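October, after supper

Old tower opened up at last. I had put this off since the machine started dropping out under load in the summer. The case came apart without argument apart from one drive cage screw, rounded off by a previous owner, which needed the extractor bit. Side panels are in the hall. The power supply passed on the tester, all rails in spec, so that theory is finished and I can stop repeating it to people.

Remaining suspects in order: dried thermal compound, memory seating, the board itself. I wrote the same list on the lid of the parts box in August and have now copied it here so that the lid can be thrown out.

The cooler did not want to come up. I ran the machine for 16 minutes first to soften the compound, then shut down, pulled the cord, held the power button in to drain it, and backed the cooler screws out a turn at a time in a cross pattern. Even then it needed a slow twist. The old paste was gray and crumbly at the corners and almost absent in the middle. It had been put on in a line, by the look of it, and never spread to the left side. Idle temperatures had been climbing for a year and I blamed dust.

Cleaned the lid of the processor with isopropyl and lint-free wipes until the wipes came away white. The first two took off most of it. The print on the metal is still sharp, so whatever I scrubbed with last time did no harm. I copied the model line into the notebook and checked it against the order slip from Triromdale. They match.

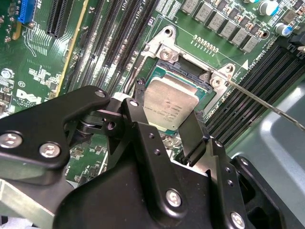

I have not lifted the processor out of the socket. The temptation was there. The usual advice is to leave a seated chip alone unless there is evidence against it, and a contact bent during a curiosity inspection would cost more than the whole machine is worth. If the fault survives new paste and a memory swap, then the retention frame comes open, under the good lamp, with the magnifier, and in the morning. I do not do socket work after supper.

Dust in the memory slots was worse than expected. Blew them out with the hand bulb, since canned air spits if it is tilted and I always tilt it. Contacts on both modules cleaned with a dry wipe only. One had a faint brown mark near the notch, which may be flux residue from the factory or may be nothing. I marked that module with a dot of paint pen so I can tell them apart. The plan is to run each one alone, in the same slot, overnight, and then swap slots if either shows errors.

Radka Lazarević telephoned while I was doing this to ask whether the computer at the Brusbridge office could be repaired or should be replaced. I told her I would not know before the memory tests finished. She has a quote from Živković for a new one at 359, without a monitor, and wants to accept it by the end of the month. It is a fair price. My parts so far come to 16, nearly all of it the tube of paste, and my labor is being charged at the rate of one jar of plum jam. I told her to hold the quote open.

She also asked what happens to the files. The drive is healthy and I copied it last night before touching anything else. The copy took until some time after I went to bed. I compared file sizes this morning and opened a sample from each folder, including the one with the stock ledgers, which is the only one she worries about.

Things to buy or find before the next session:

Standoffs. One has a stripped thread. The Jomlow assortment box should have the right length, if it is where I think it is.
Front panel cable labels. I taped over the old ones and the tape took the ink with it.
Coin cell for the clock. The present one reads low on the meter and goes in the battery bin.
A second wrist strap. The clip on mine slips off anything thicker than sheet steel.

On paste: I intend to use a small dot in the center and let the cooler pressure spread it. I have read the arguments for the cross and for the thin film and have tried both. The temperature differences I measured were smaller than the difference between opening and closing the window. What matters here is tightening the cooler evenly, half a turn at each corner, and stopping when the screws stop.

Paste and cooler tomorrow, then the first module overnight. If the bench run holds under load until noon I will put everything back in the case. Need the drive cage screw size - check the bag before going to the shop.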